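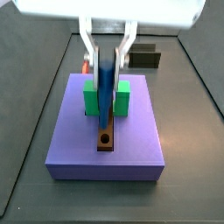

How do you teach a robot a job without writing a program for it? You do the job yourself through the robot, either by holding its arm and moving it or by steering it from a distance, and you do it enough times for a computer to learn from the recordings.

Search this site Enter keywords Go

Leading the machine by the hand

The building in Flultilby used to hold carpet samples. It now holds four robot arms, a great many extension leads and a small company called Badetti, which spends most of its working day putting things into other things. Blocks go into slots, pegs go into holes, lids go on to tubs. Each time, a person is in charge of the movement and a computer keeps a record of it.

Badetti's customers are firms that assemble small products in short runs. A car plant can afford to have an arm programmed by specialists, because the arm will then make the same weld for years. A firm making a few hundred light fittings before switching to a different model has never been able to make the sums work. By the time the robot has been programmed, the order has gone out of the door.

Showing the robot the task is meant to shorten that. The idea is old. Paint-spraying robots were led through their movements by hand decades ago, and they simply played the movement back, so if the part was hung a little crooked the paint went on a little crooked too. The newer approach uses many demonstrations in place of one, with the parts in a slightly different position every time. The computer looks for what the demonstrations have in common and how the movement changes when the position does. What comes out is a program nobody wrote line by line, which looks at the camera picture and decides where the arm should go next.

Two ways of doing it

Badetti uses both of the usual methods and the staff are divided on them.

With the first, the operator stands next to the arm, presses a button that lets the joints go slack and pushes the gripper through the job. The motors cancel out the weight of the arm, so it feels a bit like moving a heavy lamp on a good stand. You can feel a part touch the side of a hole. New starters pick it up in a morning.

The trouble is that the operator gets in the way. Hands and sleeves turn up in the camera pictures, and when the finished program runs there are no hands and sleeves to be seen. The company tried replaying each demonstration with the person standing clear and recording the pictures the second time round. It works for stiff parts. With anything that bends or rolls, the replay wanders off.

The second method is remote control. The operator sits at a desk with a small copy of the arm, a hand-sized linkage that the firm buys from a supplier called Arruda, and whatever the small arm does the big one does a fraction of a second later. The cameras see only the robot and the parts. The cost is touch. The operator's fingers are told nothing when a block lands on the edge of a slot, and it all has to be judged by eye.

I was given a go on the second of these. The task was a blue piece that has to be carried by its sides, held upright, brought down between two green blocks and lowered into a narrow slot in a purple base. Children manage harder things with a shape sorter. I had the piece in the gripper without much bother and then spent a long while hovering above the slot, correcting to the left, correcting too far, and correcting back. The green blocks leave a gap to come down through, and the two metal fingers have to be brought in close to them with the piece held between. I knocked one of the blocks twice and was told, kindly, that both attempts would be thrown out.

What the regular operators do is different. They bring the piece over high, stop, look, and then come straight down in one go. If it isn't lined up they go back up and start the descent again. They don't fiddle near the bottom. One of them explained that a computer copying a fiddler learns to fiddle, and will happily hover over a slot until somebody switches it off.

What goes in the log

The slot task has been Badetti's main piece of work over the winter. It goes by the name Wosport, after a road near the railway station, and it stands in for a real job that a customer wants done with a metal key and a housing. The coloured blocks were chosen so that the parts are easy to tell apart in the pictures while the method is being worked out. The key and housing are both grey and will be harder.

By the time of my visit the log stood at 1,973 demonstrations, of which 772 had been done by hand-guiding and the rest by remote control. The target is 2,000. That figure was picked before the work started and I was told there is no science behind it. An earlier trial with a simpler peg had levelled off well short of it, and the slot was expected to need more.

Each demonstration is a folder on a disk. It holds the camera pictures, the angles of the joints many times a second, how far open the gripper was, and a line of typing from the operator. The typed lines are mostly dull. "Good." "Good." "Slow at end." "Dropped it, please bin." A demonstration marked as bad is kept but moved elsewhere, and there is a running argument about whether the near misses ought to be used. A person who starts to go wrong and then puts it right is showing the computer something worth knowing. A person who goes wrong and carries on isn't. Sorting one from the other means watching the recordings through, and that takes longer than making them did.

There is also the question of who does the showing. Badetti has 13 people trained on the desk controls, most of them part time, and they don't all approach the slot in the same way. Some turn the piece to line it up before moving across. Others move first and turn after. Either is fine if everybody does it. Mixed together, they gave an early version of the program that would start turning, change its mind halfway over and arrive crooked. There is now a single printed sheet taped to each desk that says turn first, and the results improved within a week.

Operators work in stints of forty minutes and then swap with whoever is laying out the parts. Laying out matters more than it sounds. The base has to be moved a little and turned a little between goes, and left to themselves people put it back almost where it was. A page of random numbers on a clipboard now says where it should go. It is the least popular job in the building.

Does the robot learn it?

Partly. I watched a run of attempts with the desk empty and the arm working on its own. It took hold of the piece cleanly, carried it across and came down between the blocks at a speed no operator would choose. Most went in. A few times it touched down beside the slot and pressed, until the force limit cut in and the arm stopped with a click. It doesn't yet know what to do after that. A person resets it.

Light is a known problem. The arm does worse late in the afternoon, when the sun comes through the loading door, and the walls put up around the work area are there partly to deal with it. The housing above the gripper still catches the glare. Demonstrations are now recorded at different times of day on purpose.

The larger doubt is whether any of this carries over to a new job. If every product needs another 2,000 goes, a small factory is not much better off than it was. Badetti's answer is that the second task should need fewer, as the computer will already have learnt how to carry a part and how to come down straight, and only the last bit will be new. It has some early signs of this from swapping the slot for a round hole. It was careful to say they were early signs.

The customer has asked for a trial with the real key and housing in May. Before then the company wants to fit a sensor at the wrist, so that the small arm on the desk can push back against the operator's hand when the big one meets something solid. A first version was on the bench, in pieces, when I left. The operators who prefer hand-guiding say it will give them back what they lost. The ones who prefer the desk say they have got used to doing without.

In the meantime the remaining goes at the purple base were being shared out for the week on a whiteboard by the kettle, with the morning slots filled in first.

9 February 2021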